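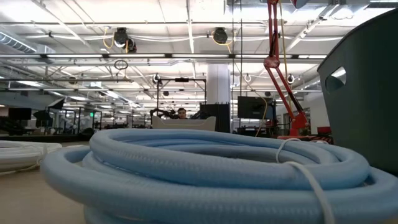
HOME & WORKSHOP | STORAGE

The Long War With the Hose

Coil it, tie it, bin it. Sounds easy. Then spring comes, you pull one end and the whole pile comes up off the floor like a plate of noodles.

May 2013

Hose season again. Out of the basement, off the nail, out from behind the paint cans. And most of it in bad shape, if the Juvbridge repair counter is any guide. The shop took in 164 hoses and lengths of tubing in March alone, garden, air, pool, shop vac, and the folks at the bench say the same thing over and over. Wear didn't kill it. Storage did.

Kinks mostly. A kink that sits all winter is a kink for good. You can work it with your thumbs, run warm water through, hang it in the sun. It comes back to the same spot.

So. How to put a hose away.

Start with the coil. Ribbed hose, the corrugated kind like the big light blue one at the top of this page, wants to go around in wide loops and it'll tell you when you've gone too tight. The ridges bunch up on the inside of the bend and spread on the outside. Let it go wider. Stack the loops one on the next and don't worry if the bottom one bulges out a bit. A fat coil is fine. A tight neat one looks great in a catalog and cracks by fall.

Smooth tubing is fussier, because it hides the trouble untill it's too late. Lay it flat on a table and turn the coil, not the tubing. If you stand there winding it around your elbow like an extension cord you put a half twist in every loop – and every one of those has to come out again later, usually in the driveway, usually with somebody waiting.

Over-under helps. One loop normal, the next one flipped back on itself. Stage crews do it with cable. Takes ten minutes to learn and you'll get it wrong for the first nine. Stiff hose won't always go along with it, in which case forget it and coil wide.

Now the tie. Plain thin cord is still the best thing going. White, so you can find it in the grass. Over the top loops, down the front, snug, done. Leave a long tail on it. A tail is something to grab when the knot has been sitting since October and your fingers are cold.

We tried others. Zip ties bite in and you need a knife near the hose to get them off, bad idea. Rubber bands rot. Hook and loop straps are good, the wide ones, but they wander off to other jobs. The Jerkov hose strap with the swivel clip is nice to use and holds well, though at $44 for the set you could buy enough cord to tie up the county.

One tie or two? For anything heavy, two, opposite sides. Small coil, one will do.

Keep sizes apart. This is where most garages go wrong. White tubing in with the big blue stuff in with the sprinkler line, and the small one always works its way through the middle of the large one. Side by side on the table first, each in its own coil, then decide where they live.

Bins or hooks? We go back and forth. A hook is quick but a thin one puts all the weight on one spot, and there's your kink again. Use something broad, an old wheel rim, a coffee can screwed to the wall. Bins are better for the heavy coils. Go for tall sides, plastic, with a handle hole cut through near the top so you can get four fingers in and drag. Dark gray hides the dirt. The hole lets some air in too, and a hose that went away damp needs it.

Vlachou makes a deep bin that took everything we threw in it. The Zivus one stacks better, but the handles are shallow and a full load hurt to carry. Niether has a lid worth having. Skip the lid.

Drain before you bin. Walk the length with one end up at your shoulder, hand over hand. Then again. You will be amazed what's still in there the second time.

Label it. Tape on the cord, length and what it fits. Not the hose itself, the glue goes gummy and you get it all over your hands in July.

Big places have it worse, of course. One plant nursery outside town reckons it owns about 1,268 feet of the stuff, and it used to sit in one heap behind the potting shed. They gave a slow week over to it this spring. Everything out, everything coiled, cord on each one. Turned up a length they'd already replaced. Price of the replacement, $189.

Heaviest at the bottom of the bin. Fittings facing up. Keep the lot off bare concrete if you can, and away from the water heater.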